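Come Try to Stump Our Robot: Call for Open Day Participants

Hi all! I'm Britta Janssen, I run the outreach side at Stovwood, and I need people for our open day in March 2022. Families, teachers, students, retired folks, the neighbor who always has an opinion about technology, you're all welcome to apply. You don't need to know a thing about robots. I came here from running summer camps, and I learned most of what I know by asking silly questions at lunch.

The open day is built around a project we call Millet, which is all about tidying up a kid's bedroom. We do the work in simulation, with a virtual robot arm and a virtual room, and on the day you'll get to watch it on the big screen in our front hall and boss it around a little. You pick a toy, you tell us in your own words where it should go, and we see what the arm makes of that. Sometimes it does great. Sometimes it thinks very hard and then does something that makes the whole hall groan, and I have to say those are my favorite runs.

What we're after is your words. Joscha Kramer, who built most of the rooms, and I have been giving instructions for so long that we both talk like a manual now. We say "move the bus to the shelf." My nephew says "put the school thing up there with the other stuff," and he's exactly the kind of person we want in the building! 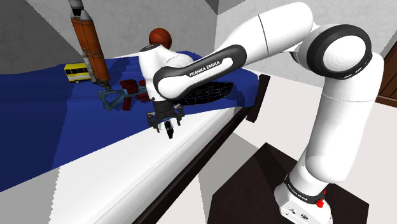
So we're looking for up to 129 participants, split into small groups over the day. Your group's visit takes 2 hours from the front door to the cookies. First there's a short hello and a live demonstration, then your turn at giving instructions, and then a sit-down where you tell us what was fun, what was confusing and what you'd never let a robot do in your own home. (Please be blunt. Rüdiger Stüber, who leads Millet, takes it very well, and he'll be the one writing it all down.)

We record your voice while you give instructions, and we keep the recordings for the project. There's no filming of faces. You'll get a consent form ahead of time, and if you change your mind on the day you can still stay and watch the demonstration, no hard feelings.

Who can sign up: anyone aged eight and up. Kids under sixteen need a grown-up with them, and the grown-up can take part too. We'd love more people who speak English as a second or third language, and more people who talk fast, or slow, or mumble. I mumble. It has been very useful to the team.

What you get: a gift card for the Forkska bakery next door, a tour of the workshop with Majdi Shboul, and all the coffee or cocoa you can drink. Our building has a step-free entrance on the parking lot side, and the hall has plenty of seats. If bright screens or background noise are hard for you, tell me when you write and I'll put you in the quietest group we've got.

I could also use a few hosts for the day, and that part is paid. Hosts meet the groups, hand out name tags, and help shy visitors get started at the microphone. If you've worked in a library, a museum, a school or a busy café, you'd be great at it. We'll do a practice run with you first, so you'll know your way around before the doors open.

To apply, drop me a note through the contact form on the Stovwood site and put "Open Day" in the subject line. Tell me your name, how many of you are coming, the ages of any kids, and whether mornings or afternoons suit you better. If you want to host, add a couple of lines about yourself. A résumé is fine but I really don't need one.

I answer every message myself, so give me a few days, and check your spam folder if you haven't heard back after that.

Britta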